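# Chapter 4: Moisture in Small Rooms

After working through this chapter you should be able to define relative humidity and dew point, identify the main sources of moisture in a dwelling, and estimate whether a given wall surface is at risk of condensation.

## 4.1 Water vapour in air

Air holds water as an invisible gas. The amount it can hold depends on its temperature, and warm air can hold a good deal more than cold air. Relative humidity is the amount of vapour present, given as a percentage of the most the air could hold at that temperature.

When air is cooled and no vapour is removed, its relative humidity rises. The temperature at which it reaches 100 per cent is the dew point. Any surface at or below the dew point of the air touching it will collect liquid water. Glass and metal show this first. Painted plaster takes up a little water before drops form, and so the early stages are easily missed. 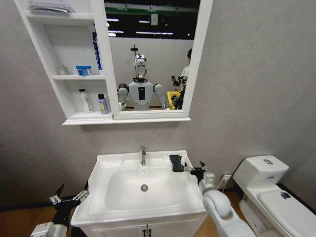 **Why does a bathroom mirror mist over before the wall beside it appears damp?**

Glass does not absorb water, so the first droplets stay on its surface and scatter light. A plastered wall at the same temperature may be taking up the same amount of water with no visible change.

## 4.2 Sources and removal

Moisture enters room air from washing, cooking, drying clothes and breathing. In a bathroom the shower is the largest source by a wide margin, but its output is short. Wet towels and wet floors release less per minute and go on doing so for hours.

Removal takes place by three routes: extraction by fan, exchange through openings, and storage in porous materials. The third is temporary. Stored water returns to the air when the humidity falls, and a room that seems dry at noon may be humid again by evening if the door has been kept shut.

The worked problems in this chapter use readings from the Dadetholm flats, a block of 51 dwellings surveyed by Pacita Dumlao. Each bathroom was logged for 11 days, and 194 showers were recorded in full. The raw readings are set out in Appendix B.

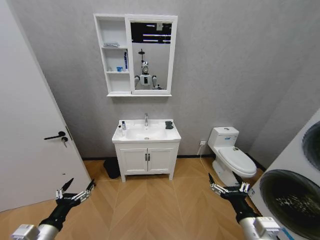

*Figure 4.2 Bathroom with open door and wall-mounted mirror cabinet.*

An open door increases the volume of air into which the vapour spreads. It lowers the peak humidity in the bathroom and raises it, by a smaller amount, in the adjoining room. Where that room is unheated, the dew point may be reached on its windows instead. Section 4.3 treats this case using the two-room model.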